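Water Use in the Tustlow Campus Kitchen
Group report, Environmental Studies II

1. Introduction

Our group looked at how much water the campus kitchen in Tustlow uses for washing dishes, and whether that amount could be lowered without buying new equipment. The kitchen serves lunch to students and staff. Dishes are rinsed by hand, loaded into a rack machine, and put away in the afternoon. We picked this subject after the first unit of the course, where we read about household water use in Trirkport.

2. Questions

We wanted to know which step of the washing process uses the most water, and how much of that water is used when no dish is under the tap. A third question, about hot water and energy, was dropped because the water heater also supplies the rest rooms and we had no way to separate the two.

3. Method

The kitchen has its own water meter on the wall behind the dry store. We read it before lunch service and again after closing on each school day in February. Two of us also stood at the rinse sink with a stopwatch during three lunch services and wrote down when the tap was opened and closed. The staff knew we were there, and this may have made them more careful than usual. We did not measure water used for cooking on its own. To estimate it we used the pot sizes on the kitchen's prep sheets and subtracted that amount from the meter reading.

The meter reads in whole gallons, so small uses such as filling a mop bucket are not shown well.

4. Results

Total use for the period was 3,868 gallons after cooking water was taken out. Of this, 43 percent went to hand rinsing. The rack machine came second, and floor cleaning and the hand sink made up the rest.

The stopwatch notes show that the tap was often left open between trays. This happened most at the end of the service, when trays came in stacks and the person at the sink had to stop and scrape them. On the days when trays were scraped at the return window first, the tap was closed more often.

Soup days were worse than sandwich days. Bowls hold dried food along the inside and need a longer rinse than flat plates do. We did not record bowls and plates separately and would do so if we repeated the work.

5. Table surfaces

We added a short section on tables after the kitchen manager asked whether wiping should be included. Wood tables get a damp cloth and the amount of water is too small to read on the meter. Marks on the wood do not always come out with wiping, and in our view sanding would help more than extra water. 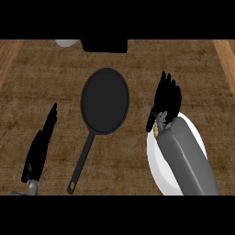
Figure 1. Worn wood tabletop with darker patches (computer rendering).

6. Recommendations

Scrape all trays at the return window before they reach the sink. Soak soup bowls in a tub instead of rinsing them one at a time. Fit a foot pedal to the rinse tap if the budget allows. The Cisneros catalog lists 2 pedal models that would fit the pipe size, but we did not get prices for installation.

7. Limits of the work

One month is a short period, and the kitchen closed early on one of the days. The cooking estimate is the weakest number in the report. Our readings are in the appendix on the course page, along with the blank tap log.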